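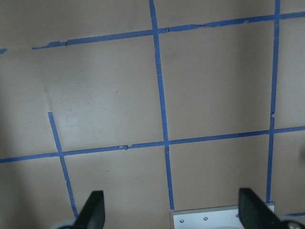

Packing and sorting assistants wanted, Korkthorpe

Starley is a small company that sorts, packs and sends household goods for shops which sell mostly on the internet. We have one hall in Korkthorpe, with packing tables along both of its long walls. At present we are searching for 3 persons to work at the tables, part time, with a start as soon as it is possible for you.

What the work is

Each packing table is divided into squares with blue tape. When an order comes, you take the goods from the shelf and lay them in the squares, one article in each square, in the same order as on the paper list. Then you compare. If the list and the table say the same, you pack. If they do not, you leave everything lying and call the shift leader. Please do not correct the list yourself, also when the mistake is very clear.

We handle around 3,000 articles in a usual month, and more in January, when the returned goods come back to us. Most of them are small: cups, brushes, lamp parts, boxes with screws. No article is heavier than a full shopping bag.

To the work belongs also the care of the tables. The tape suffers from the boxes which are pushed over it, and it becomes torn or gets lumps where two strips cross. At the end of the shift you look over your table and replace the strips that are too bad. It is not necessary that the lines are perfectly straight. It is necessary that one can see which square is which. Old tape should be pulled off slowly and at a low angle, and the new strip goes on the bare surface and not over the old one, otherwise the small articles stand crooked and fall over.

Whom we are looking for

You should be able to read a list in English and to stand for a longer time. A stool is available at every table, but some colleagues find it too low. Experience in a warehouse is welcome but not demanded. We ask for patience with small things, and that you tell us when you have made a mistake. Everybody makes them in the first weeks.

You must be at least 18 years old. For persons who are left-handed we can turn the table arrangement, please mention it in your letter.

What we offer

A contract of 20 hours a week, with mornings or afternoons as you prefer. Changing between the two is possible after agreement with your shift leader. The first two shifts are for learning and are paid in full. Work gloves and an apron you receive from us. Coffee and tea are free, lunch you bring with you, and there is a fridge and a microwave.

The hall lies 300 metres from the Zeman furniture shop, where bus 49 stops. Bicycles can stand inside, next to the delivery door.

How to apply

Please write us a short letter, half a page is enough, and tell us which hours suit you and from when you could begin. A photograph is not needed. You can leave the letter at our office on the first floor, above the Edetti bakery depot, or send it with the contact form on this website. We accept letters until 17th April.

All applicants receive an answer, also when it is a negative one. Those whom we invite will spend one hour at a packing table with a colleague and can then ask everything they wish to know.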